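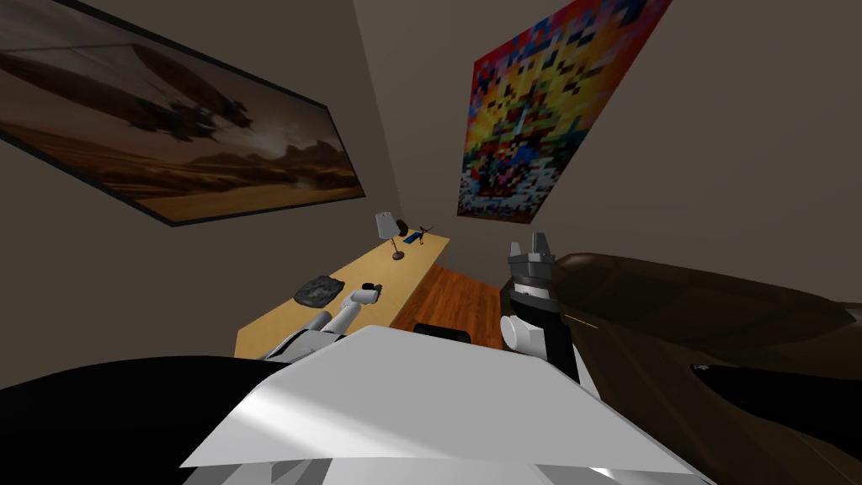
Kitchen & Laundry > Cloths and Towels > Keeping Dish Towels Fresh

Search tips and recipes Go

3 min read

My dish towels used to smell like a pond by the second evening, and I blamed the soap, then the washer, then the poor sponge sitting beside them. My neighbor Areti Manolakis finally set me straight over coffee (and a very good slice of walnut cake, I should add!). I was simply leaving them in a heap.

So, spread them out. A towel folded double over the oven handle stays damp in the middle for hours, while one hung flat by its edge has a fair chance of drying before supper. I keep 13 in the drawer, which sounds like a lot until you have company.

Wash them hot, by themselves, and go easy on the detergent – half of what you'd normally pour is plenty for a small load. Please skip the fabric softener! It leaves a coating, and then you're just pushing water around the plate.

For towels that have gone sour already, I fill the big enamel pot, add a spoonful of washing soda and let them simmer gently for roughly 40 minutes. Open a window, stir now and then with an old spoon, and let everything cool before you lift them out. Keep this for plain white cotton, as I learned with a lovely red checked one that turned the whole batch pink.

New towels hardly soak up anything at first, so wash them two or three times before you judge them. And the really threadbare ones still make wonderful rags for the stove top – I cut mine in quarters and keep them under the sink.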